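The Blue Thing on the Table

Part One: Tuesday

The box from Rendano came on Tue 26 December, the day after all the good boxes, and I loved it right away. No ribbon, no card, just my address and the number 3192 in green marker. Inside was something flat and blue, wrapped in 5 layers of tissue, and I unwrapped every one of them at the light wooden table by the window with my coat still on.

It was so thin! I held it up and looked along it like a carpenter checking a board. Then I set it down crooked, corner toward me, and it changed the whole kitchen. My table has been through four apartments and a flood, and I had never once noticed how warm the wood was until there was blue on top of it.

I made toast. I ate it standing up so I could keep looking.

Part Two: What It Was For

My sister guessed a tray. My neighbor said it was the lid of something and asked where the something was. I tried it as a place for the mail, then as a place for pears, and both times I took everything off again after an hour — the pears looked wonderful, but I missed the blue.

By the third evening I had a game going. You press down on it with your fingertips and make a wish, and you have to keep pressing until you've said the entire wish out loud. I wished for snow. I wished for 400 dollars, very specifically, for the car. My sister wished for something she wouldn't tell me, and she pressed for so long that her toast went cold.
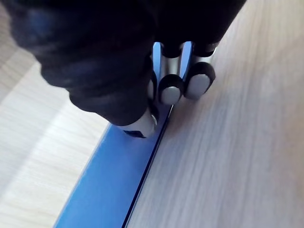 Part Three: May

The snow never came, but the car got fixed, and I'm counting that. The blue thing still lies on the table, crooked as ever. Last week my sister stopped by with a bag of cherries, put them on the counter without being asked, and went straight over to press down on it again — both hands this time!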